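2019-02-05

I am trying to drink more water this month. In the morning I took two cups to the white table, the light blue plastic one and the other that looks like bamboo, with the pink straw. Zita gave me the straw and she says I will drink faster with it. I don't know if it is true.
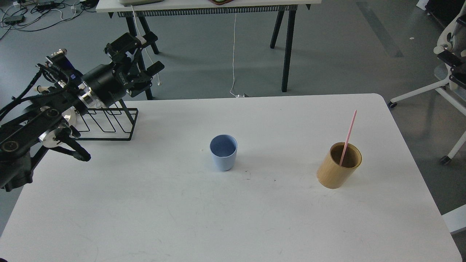 2 min read

The blue cup is more light to carry, but I like the other one better in my hand. My mother had a similar one in 1980, from a shop in Losetti, and we kept pencils in it. Tarmo Bite wrote to me that he drinks up to 9 cups every day. For me this is too much. I will try with five, and write here again in October how it goes.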